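The Pushing Tool That Stayed On
Trying three arm ends at a workshop in Stesville
October 1, 2023

When I arrived to the workshop in Stesville, I expected to write a story about fingers. The team there had two grippers to compare, one made by Haugen and one by Burkusa, and both of them had fingers. In the end I spent most of my day looking at a plain rod.

The rod is the cheapest tool in the building. It has no motor and nothing that closes. The arm carries it over a wooden board, lowers the tip, and pushes small blocks from one place to another. The team calls this project Putinico, and its question is simple to ask: how much can a controller learn if it can only push?

The grippers were tested first. The Haugen unit weighs 718 grams and holds a block very firmly, but it needs free space on both sides. If two blocks stand close together, the fingers come down on the neighbor. The Burkusa has thinner fingers and did better in such places, although it was slow to open. In a series of 22 tries it picked up the right block 16 times. I was told that a cylinder is easy and a star is not, since the points turn away when they are squeezed.

With the rod, the difficulties are of another kind. A cube pushed a little away from its middle begins to rotate. A cylinder may roll off sideways if it tips over. To bring a star against a cube, the arm must often make several short pushes and go around to the other side between them. It looks hesitant, but I found it pleasant to watch, like somebody parking a car in a narrow street.

The controller is the same for all three tools, and it receives its orders as short sentences. The log already contained 2083 pushes on the day of my visit. The team wants to reach the next stage in November, when the Burkusa will go back on the arm and the same sentences will be given to it again. 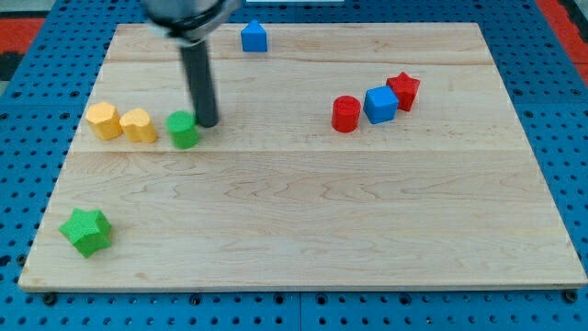
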